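Clustomow Hardware Group – minutes, January 16, 2025

1. Dell tower, shelf 31. CPU socket empty, retention frame open, memory slots empty.
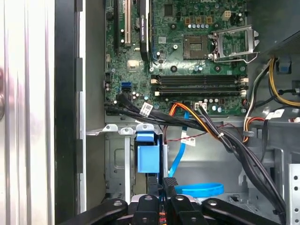

Liette Després objected to ordering parts before the socket contacts are inspected. Agreed.

2. Cooling. Pelix quote tabled until July.
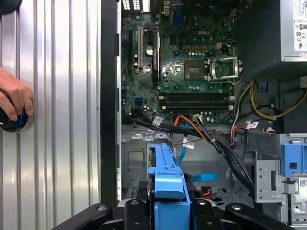 Who holds the thermal paste? Ross, in cabinet 2.

3. Cabling. Blue SATA lead and power bundle to be rerouted.
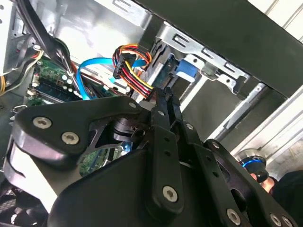
Is the supply being replaced? Only if it fails the load test.

Next meeting at Brorville.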